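Clerudis Plain Crew Sock, Pale Green

Soft muted green, somewhere between mint and sage. Fine knit.

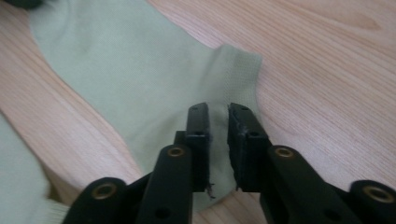
Sold by the pair or in packs of 10. Back in stock as of Thursday, more than 2000 pairs on the shelf so no waiting list this time. Same yarn as the last run, same mill (Ardeleanu). Only change is the toe seam, now flatter. Customers asked, we did it.

Item no. 382
Color: pale green. Also in oatmeal, navy, brick
Sizes: S, M, L. Between sizes, go down, they give a bit
Fabric: cotton blend, see label for the full breakdown
Cuff: ribbed, stays up without digging in

Washing: warm, inside out, with like colors. Tumble low or lay flat. No bleach please, the green goes yellowish and we can't take those back.

Screens vary. Green looks grayer on some phones, bluer on others. If you need an exact match email us and we will send a swatch, allow a few days.

Pack of 10 comes folded in pairs, paper band, no plastic hooks. Good for gifts or for folks who are tired of matching odd socks on laundry day.

Ships from the Pitberg warehouse. Orders in by noon go out same day, exept weekends. Returns within 18 days, unworn, band still on.

Goes with: Daltico wool insoles, Clerudis mesh wash bag (small one fits two pairs, large fits the whole pack).

Wholesale prices on request, ask for the Ardeleanu list. Childrens sizes coming in October.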